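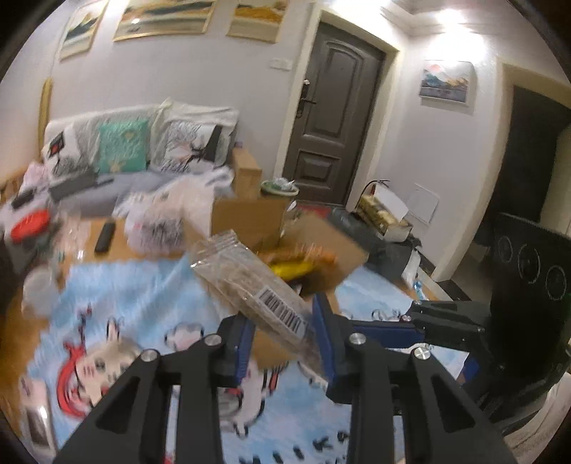 I'd been told to come hungry, which was good advice, though not because there was lunch. Ayane Ikeda sends boxes of food to people she's fond of, and if you sit in her living room for a morning while she does it you will come away wanting to eat everything that rustles.

She began in a student flat with one box to a homesick cousin. That was years ago, and by her own reckoning she has now posted 300 of them. They go to relations, to old flatmates, to a retired teacher, to the daughter of a woman she used to share a desk with at Firance. She has never charged for one. "People offer," she says, "and I tell them to send me something back. Some do. I've had some very strange jam."

We talked in the living room, where the sofa has its cushions and its blanket and the paintings go up high on the wall. I asked about the paintings first, being nosy. Mountains, mostly, in golds and blues, and one with a big red sun that I liked a lot. "My husband chose the one with the sun," she said. "I wanted it in the hall. He wanted it where he could see it. So there it is!"

Then the box. I had imagined there'd be a list, and I was wrong about that. "I used to write lists," she told me. "I'd write a list and go to the shop and they wouldn't have half of it, and then I'd be cross for the whole afternoon. Now I buy what looks good over a month or so, and it all comes out on the day, and I see what I've got."

What she's got tends to be packets. She gave up on jars after a bad experience with pickled plums and a parcel that reached Miyazaki smelling so strongly that the postman rang the bell and stepped back from it. Tins are allowed if they're flat. Biscuits are allowed if you don't mind them arriving as crumbs (her uncle Takeshi Oshima says he prefers them like that, and eats them with a spoon). But a packet will bend round its neighbours, and you can get a surprising number of them into a box if you take your time.

"Big and flat goes down first," she said. "Then anything heavy. Then you look at the holes." She is very keen on the holes. A hole, to Ayane, is where a sachet of soup should be. I asked if she ever fills them with newspaper, like I do, and she looked at me with real pity. "You're paying to post newspaper?"

She does weigh everything. Her limit is six kilos, and it has been since the time she went over at the counter and had to open the box on the floor of the post office with a queue behind her. "I took out the rice crackers and they said it was still too heavy, so I took out the noodles, and a man behind me said could he have the noodles. I gave them to him. What else was I going to do with them?"

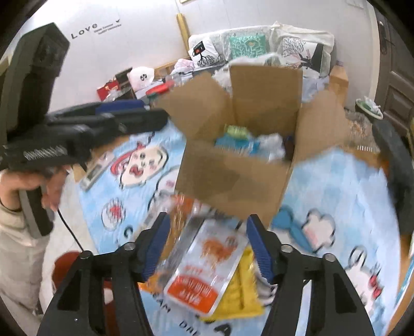

Flaps out and packets waiting: the box on Ayane's cartoon-print cloth.

The cloth came up, naturally. It's light blue and cheerful and she told me she bought it for a child's birthday and then couldn't bear to put it away. I said it must be nice to work on something so silly. "It's easy to wipe," she said, and then, a bit later, when I thought we'd moved on, "and it is silly, yes. I like it."

I wanted to know who had taught her, as it seemed to me that somebody must have. She gave the credit to Shu-fen Tai, her neighbour in the first flat she had in Vasovard. Shu-fen was sending parcels to two sons and a sister and had it down to an art. "She'd have it packed before I'd found the end of the tape. And she'd always put one thing in that was for nobody in particular. A packet of sweets, or tea. She said somebody always comes to the door when you're opening a parcel, and then you've got something to give them." Ayane still does this. It goes in last, at the top, so it's the first thing you come to.

We had a long detour here about crisps. I'll spare you most of it. She thinks they're a waste of room, I think a parcel without crisps is a sad parcel, and we didn't settle it. She did admit that Genji Kubo, an old friend who gets a box every August, once sent a postcard that said only "crisps?" and that she has put in a bag for him ever since. "One bag. And I put a pin in it to let the air out first, so he gets them a bit soft." I was horrified. She told me he's never complained.

How long does it take? She thought about that. "If I'm on my own, an hour. If there's company, all morning. I don't mind. I'd sooner have the company." She likes to leave a box open overnight if she can, with the flaps out, in case she goes into the kitchen at bedtime and remembers something. She often does. It's usually stock cubes.

I asked what she'd say to somebody who fancied sending a first box and didn't know where to begin. She said to get the box before you get the food, and to get a smaller one than you think. "Everybody starts too big. Then it's half empty and they panic and go and buy cereal." She also said to put the address on a bit of paper inside as well as on the outside, and to ask people what they miss instead of guessing. Her cousin, all those years ago, had been sent fancy chocolates and beautiful tea. When Ayane finally asked, what she really wanted was instant soup, the cheap sort, the one they'd had after swimming.

"So I sent her 48 of them," Ayane said. "Only soup. No tea, no chocolates. She rang me up and I thought she was laughing and she wasn't, she was crying. And then we were both crying, over soup!"

I had to go for my bus after that, and she wouldn't let me leave without something in my bag. I tried to say that it was all meant for the box. She told me there was plenty, and there was, so I took a packet home and had it for my tea, standing up in the kitchen with my coat still on. I've bought a box since. It's too big.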